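Standholm Computer Reuse Service
Frequently Asked Questions: Desktop Parts

Which parts may be submitted?
Hard drives, processors and memory modules are accepted. Parts should be set in a holder tray, as at the Larnitz workshop.

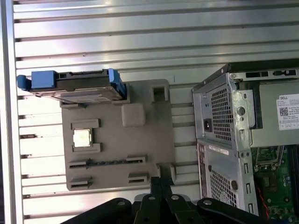

Is there a fee for handing in parts?
Standholm makes no charge for up to 85 items per delivery.

How should a drive be removed from the tower?
Lay the case on its side with the side panel off. Keep the drive in its caddy and lift it straight up.
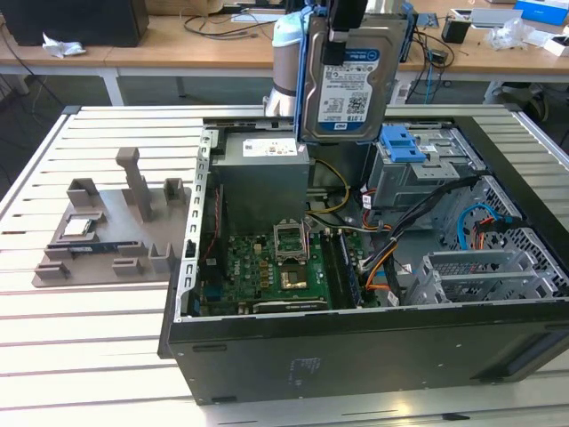
Storage and Records

How long are parts kept?
Untested parts are held for 7 weeks. The register listed 2,324 items in June.

May cables be included?
Power and data cables are accepted if coiled and tied. Please keep them apart from the parts trays.

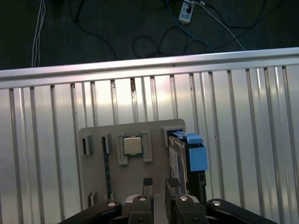 Moldovan asks whether memory modules of different sizes may share a tray. They may, provided that each module has its own slot.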